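**Clearing the table after eating: mat or no mat?**

**gresteck50**
February, small apartment, one table that does everything. I bought a big dark gray desk mat (3759 in the Grosden catalog, if anyone cares) because people on here swore it makes cleanup faster. You eat, you sort, you wipe, done. I'm not convinced. Crumbs show up on it like stars and I still have to deal with the actual food. Is the mat doing anything, or did I pay for a second surface to clean?

**eseo_kitchen**
It's doing plenty. It keeps junk off the wood. Wipe the mat, roll it, put it away. Mine has lasted 6 years.

**gresteck50**
Six years of wiping a mat in place of wiping a table. Same wiping.

**plainpaper**
Depends what lands on it. Soup, sure, get a mat. Dry bits, I don't see the benefit. What are we talking about here?

**gresteck50**
Tomatoes still in their clear plastic box, a paper shopping bag, some crunchy dark red stuff that gets everywhere.

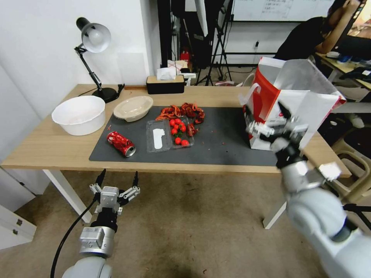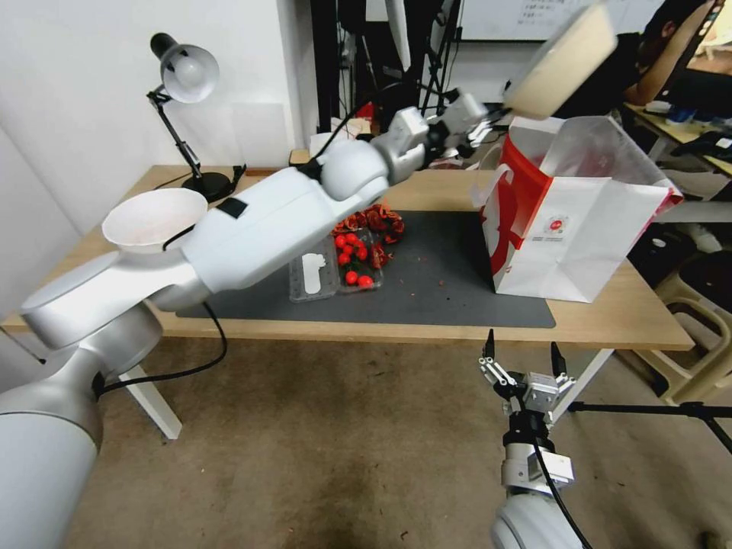 My order is trash first, then whatever is worth keeping, then the mat. Takes me longer than it did on bare wood.

**eseo_kitchen**
Your order is wrong, so the mat gets blamed. Food first. Tomatoes go to the kitchen before you touch anything else. Then it's all garbage and you can stop thinking.

**zacharopoulos_fan**
Disagree. If you do food first you're reaching over trash to get at it, and that's how crumbs end up in the tomatoes. Trash first is correct. I also don't trust anybody who says a mat saves time. Has one person in this thread timed it?

**eseo_kitchen**
Has one person timed it without? Come on.

**plainpaper**
I did, kind of. 300 seconds on bare wood, and then I gave up on the mat because it wouldn't lie flat. So no, not science.

**eseo_kitchen**
So you timed half of it.

**plainpaper**
The half that worked.

**zacharopoulos_fan**
Separate question. Why is there a lamp on an eating table? You wipe around the base every single time. Move it and I bet you get more time back than any mat will give you.

**gresteck50**
It's also my work table. The lamp stays. I'd sooner lose the mat.

**eseo_kitchen**
Try this before you toss it. Pick up the big stuff, lift the mat by two corners, tip the crumbs into a big bowl, shake the bowl out over the trash. No wiping at all.

**gresteck50**
And half of it goes on the floor.

**eseo_kitchen**
Only if you rush.

**gresteck50**
I'll try it tonight. If I'm sweeping at 9 pm I'm coming back here to complain.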